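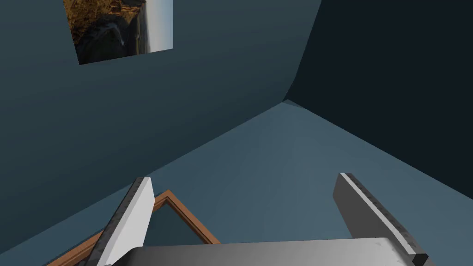 A cliff print on a slate-blue wall

How to hang a frameless print

I love this job - ten minutes and the whole room feels different! You need a pencil, a spirit level and 4 adhesive strips that can take the weight of your print.

Wipe the wall and let it dry. Mark the top corners lightly in pencil, then check the line with the level. Stick the strips to the back, one in each corner, and press the print on firmly for 30 seconds.

Dark landscapes look brilliant on blue, so do try one!

Frida Grímsdóttir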